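Posted in: Club Notes, Robots, Student Projects

I said I would write more about the robotics club this term, and then I didn't, so let me try to catch up a bit before the good stuff slides out of my head.

We have ten students this year, which is a nice number for one room and two arms. Everybody gets a turn and everybody gets to complain about whoever had the turn before them. Ingvild Sandberg has taken over the task list, and she is wonderfully strict about it. If you want to add a new task you have to write it down in one plain sentence that a little brother could follow. "Put the corn on the tray" made it in. "Make lunch" did not, although Ebbe argued for it for most of a Tuesday.

I love the corn task more than I should. It sounds like nothing at all, and then you watch a group of very bright teenagers spend a whole afternoon on the angle of a wrist! Idun Grønli keeps the notebook, and her entries have gotten longer and longer - the last one ran to three pages, with little drawings of gripper fingers in the margins and one very good drawing of a duck.

The part I enjoy most is the arguing. How gently should you close the fingers? Should both arms move together, or should one wait its turn? Ylva thinks waiting is cowardly. Ingvild thinks Ylva has never had to pick up a mug.
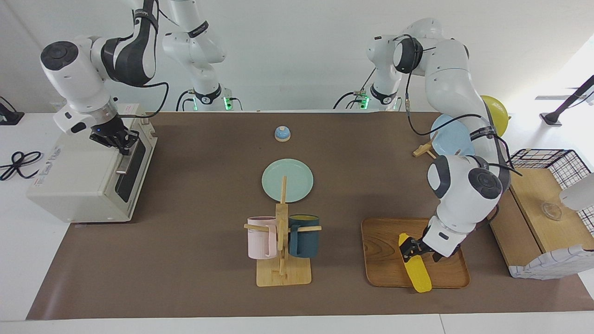 Urkosbridge, August

Left arm on corn duty, with the cob over the wooden tray, and the right arm over by the toaster oven. The pink mug and the teal one are on their tree in the middle, next to the plate and the little blue bell. Everyone has an opinion about that bell. I'm fond of it myself.

Next up is the mug tree, which Idun has already given a fresh section in the notebook. I also owe the parents a proper note about the Bakcombe trip (permission slips, packed lunches, the usual), and I'll put that up here as soon as I have the bus times.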